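Search this site Enter a keyword Go

Batteries and Small Electronics: Frequently Asked Questions
By the Climholm Recycling Office | May
47 shares 12 comments

What can I bring to the Climholm drop-off center?

The center accepts household batteries of all common sizes, along with small devices that run on them, such as remote controls, clocks, flashlights and calculators. Car batteries are handled at the Gikano yard.

Do I need to take the batteries out first?

Yes. Please remove loose-fitting batteries at home and place them in a separate bag. If a battery is stuck or sealed inside, leave it where it is and tell the attendant.
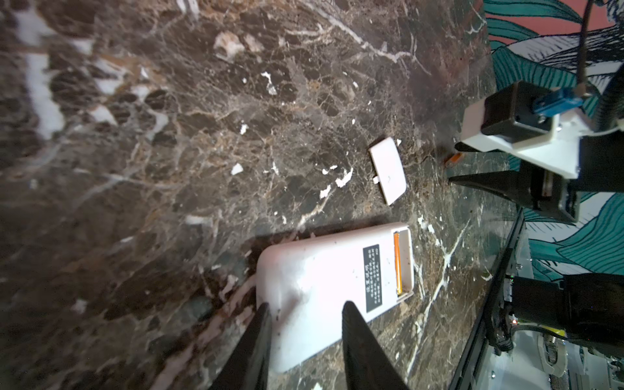
Page last changed: Wednesday, 9:40 a.m.

A missing battery cover is not a reason for refusal. Devices may be broken, incomplete or dirty. We do ask that you shake out any sand or soil before your visit.

Do batteries need to be taped?

Lithium and button cell batteries must have clear tape over both ends. Ordinary alkaline batteries do not need tape unless they are larger than size D. Tape is available at the front desk during open hours.

Is there a limit on how much I can bring?

Each household may bring up to 12 pounds of batteries per visit. Small businesses must register with the office and will be given a pickup slot. At present, 449 households and 47 businesses are registered for reminder notices, but households do not have to register in order to use the center. 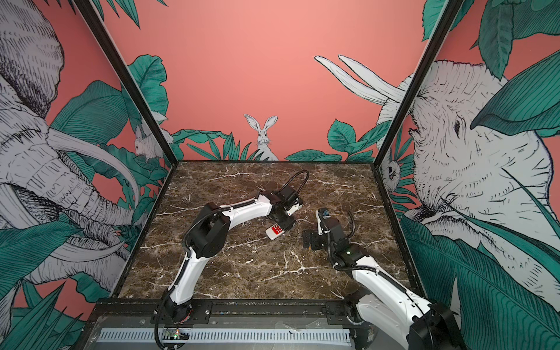

One resident wrote to ask whether a remote that still works should be recycled at all, and said it seemed a waste to send it in only because the air conditioner it came with was gone. The office agrees. Working remotes may be placed on the reuse shelf at the Skivero branch, where other residents may take them without charge. Please write the make of the matching appliance on a tag, if you know it.

What happens to the items I leave?

Batteries are sorted by type and sent to Kimaro for processing. Devices are checked for forgotten batteries and then taken apart for plastic and metal. Last year the center collected over 532 crates of mixed material.

Can I leave items outside when the center is closed?

No. Batteries left in the open can leak or catch fire. Items left at the gate may result in a fine.
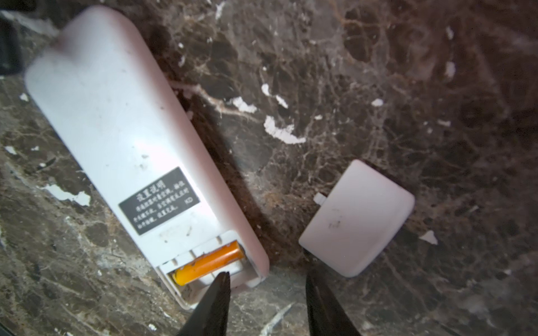
Bags should also not be left at the reuse shelf after closing. The Skivero branch locks its lobby at 6 p.m., and staff cannot accept items at the side door.

How do I reach the office?

Questions may be sent through the contact form or left with the front desk at either location.

Share Print View all 12 comments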